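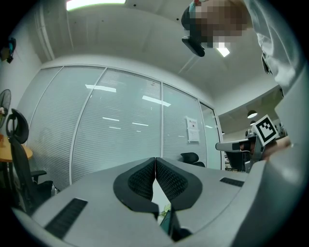

Two grippers in view, the near one facing the glass wall

Hi all,

Zenville club night went long again – we're at 49 saved runs for the Drukska task now, so thank you to everybody who stayed!

> Are we still doing the highlighter at the Codley meet, or did that
> get dropped? And do we need the flowers?

Still doing it! Flowers stay on the table too. I'd love to get 2 more people comfortable with the grippers before December, so shout if you want a turn.
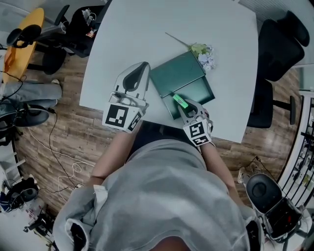
Highlighter in the right gripper, dark green flat items on the white table

My grip is still terrible on thin stuff, so tips welcome – especially from the Saarinen team.

See you at the next one!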